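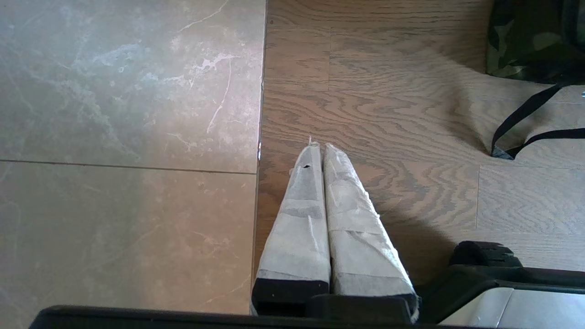
Finger wrapping is the part of the Driltari arm that gets the most questions, so we start the FAQ with it. The wrapping is a consumable, like a brake pad, and you should expect to change it many times in the life of the machine. Wrinkles and faint seams between the bands are normal and do not need any action. Loose edges that curl out along the side of the right finger, a small dark hole in the covering of the left one, and frayed threads at the tips are signs that the wrap is due. Please look at both fingers every time, as they do not wear equally.

How often must I change the wrap?

We change it after 40 hours of gripping work, or earlier if you find any of the signs from the paragraph above. Hours when the arm is only moving without gripping are not counted. The counter is on the service screen, second page.

Can I put a new layer on top of the old one?

No. Every layer makes the finger thicker, and then the fully closed position is not correct anymore. The controller will think it is holding something. Remove everything down to the black finger, clean it with a dry cloth, and begin again.

How do I remove the old wrap?

1. Send the arm to the service position and close the gripper.
2. Press the stop button and wait until the joint lights are off.
3. Find the end of the band near the base of the finger and unwind it slowly toward the tip.
4. If glue stays on the finger, use a plastic scraper. Do not use a knife.

Zakhar Derkach from our workshop warms stubborn glue with a hair dryer on the low setting. It works well, but keep the warm air away from the cable exit.

How do I put on the new one?

Start at the base and go toward the tip. Each turn should cover half of the turn before. Pull only so much that the band lies flat. When you reach the tip, fold the end to the outer side of the finger, never to the inner side where the two fingers meet. Cut the threads short with small scissors.

Both fingers must be done on the same day from the same roll. Different rolls can have a small difference in thickness.

Do I need to calibrate after this?

Yes, always. Choose "Gripper zero" in the service menu, keep your hands away, and let the gripper close and open by itself. It makes 12 cycles. If the result is red, the wrap is usually too thick at the tip. Take it off and repeat. If it is red for the second time, write to us before you continue.

The fingers do not close completely. Is something broken?

A very thin gap is acceptable with a fresh wrap. After the first day of work the material is pressed down and you should run the zero again. If the gap is bigger on one side, check the two screws in the black block at the base of the finger. They become loose more often than we would like. Dorota Baran prepared a torque table for them, it is printed inside the lid of the tool case.

What tape may I use?

The white band that we send with the spare parts, in rolls of 19 mm. Some customers ask about sports tape. It holds well, but it leaves a lot of glue and we do not support it. Do not use electrical tape, it slides.

My arm works close to the floor. Is there anything special?

The tips wear faster when they touch a hard floor. Set the lowest height separately for each kind of floor if the surface changes inside your working area, for example from tile to wood, as the two are often not at the same level. Hamisi Kombo measured a step of 2 mm at one customer, and this was enough to pull the threads out of the tips in one afternoon. Straps and cords on the floor should also be moved out of reach before you start a program.

Can I order the wrap without a service contract?

Yes. Write to the Pliltance spare parts desk and give the serial number of the gripper, not of the arm. Dorota Dudek answers the orders. If you have the older gripper with the round base, please say so, it needs a longer band.

Page last changed: 29 June 2025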